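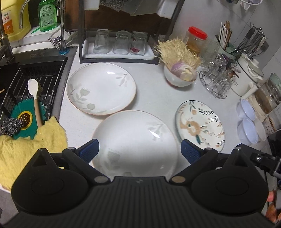 Cahier d'atelier, 18 juin 2021

Suite de l'essai sur le levain de seigle, souche Vasiliu. Je reprends les notes de mai parce que j'ai changé de farine entre-temps et les chiffres ne se comparent plus directement.

Farine : seigle complet du moulin Plutby, sac ouvert hier. Elle est plus grise que la précédente et elle boit davantage. Avec la même quantité d'eau, la pâte tient la cuillère debout, tandis qu'en mai elle retombait lentement. Khurram dit que la mouture est plus grosse. Je n'ai pas de tamis assez fin pour vérifier, je lui ai demandé d'apporter le sien.

Rafraîchi du matin
Levain mère 64 g
Farine 100 g
Eau 100 g, température du robinet laissée reposer une nuit
Bocal fermé sans serrer, posé sur l'étagère du haut, à côté du chauffe-eau.

Le thermomètre de l'étagère indique 29 degrés. C'est trop pour mon goût. En mai nous étions plus bas et l'odeur restait lactique, presque yaourt. Maintenant, après la première montée, je sens déjà le vinaigre. Je ne peux pas encore dire si c'est la farine ou la chaleur, car j'ai fait la faute classique de changer les deux choses en même temps. À noter pour moi-même : un seul changement par essai, et l'écrire avant de commencer.

Le bocal B, posé par terre dans le couloir, est plus lent. La surface est bombée, avec peu de trous. Celui du haut avait déjà commencé à se creuser au milieu quand je suis revenue. J'ai marqué le niveau avec un élastique, mais quelqu'un a lavé l'étagère et déplacé l'élastique. Je mettrai désormais un trait au feutre, directement sur le verre.

Pétrissage
J'ai fait une seule pâte, pour un pain de 852 g cru. Le chiffre est bizarre, je sais. C'est ce que contient le moule Noklow rempli aux deux tiers, et je préfère garder toujours le même moule plutôt que d'avoir un nombre rond. Pas de pétrissage au sens propre, le seigle n'en a pas besoin : mélanger jusqu'à ce qu'il n'y ait plus de farine sèche au fond, lisser avec la main mouillée, couvrir.

J'ai ajouté le sel à la fin. Ludmila le dissout dans l'eau dès le départ et elle pense que cela ne change rien. Chez moi, quand je l'ajoute tard, il reste parfois des endroits plus salés. Il faudrait donc faire comme elle, au moins une fois, pour comparer.

Cuisson
Four préchauffé avec la plaque épaisse. Entrée avec vapeur (un petit récipient d'eau bouillante en bas), retirée quand la croûte a commencé à prendre couleur. Ensuite j'ai baissé. Le four d'Urnberg chauffe plus fort au fond à gauche, nous le savons depuis longtemps, et j'ai oublié quand même de tourner le moule. Résultat : un côté très brun, l'autre pâle. Le goût du côté brun est d'ailleurs meilleur.

Sorti du moule tout de suite, sur la grille. Le dessous sonne creux, mais avec le seigle ce signe ne vaut pas grand-chose.

Observations, à compléter demain après repos :
- fissure longue sur le dessus, dans le sens de la longueur, assez nette
- les bords sont montés plus haut que le centre
- odeur acide forte à chaud, moins forte une fois tiède
- je n'ai pas coupé

Sur la question de couper ou pas : Khurram voulait goûter aussitôt. J'ai refusé. La dernière fois nous avons coupé un pain encore chaud, la mie collait à la lame et nous avons écrit « pas assez cuit » dans le cahier. Le lendemain, l'autre moitié était très bien. Cette ligne de mai est donc fausse et je l'ai barrée au crayon.

Ludmila propose de passer par un levain en deux étapes, la première chaude et courte, la seconde plus fraîche et plus ferme. Elle l'a appris chez sa tante et elle n'a pas de recette écrite, seulement des repères : la première étape est finie quand la pâte sent la pomme, la seconde quand la farine saupoudrée dessus se fend en îles. J'aime bien le deuxième repère. Pour la pomme, je ne suis pas sûre d'avoir le nez qu'il faut.

À faire
Déplacer le thermomètre à la hauteur du bocal, pas au-dessus.
Demander à Plutby la date de mouture, elle n'est pas sur le sac.
Refaire le même pain avec le bocal B, même farine, même moule, sans rien changer d'autre.
Tourner le moule à mi-cuisson !
Congeler une petite part de la souche Vasiliu, séchée en feuille mince, au cas où.

Ajout du soir : le bocal du haut est retombé complètement et il y a un peu de liquide gris en surface. Je l'ai remélangé et mis au froid. Le bocal B est au double de son volume, il servira pour l'essai suivant. Khurram a laissé son tamis sur le sac de farine.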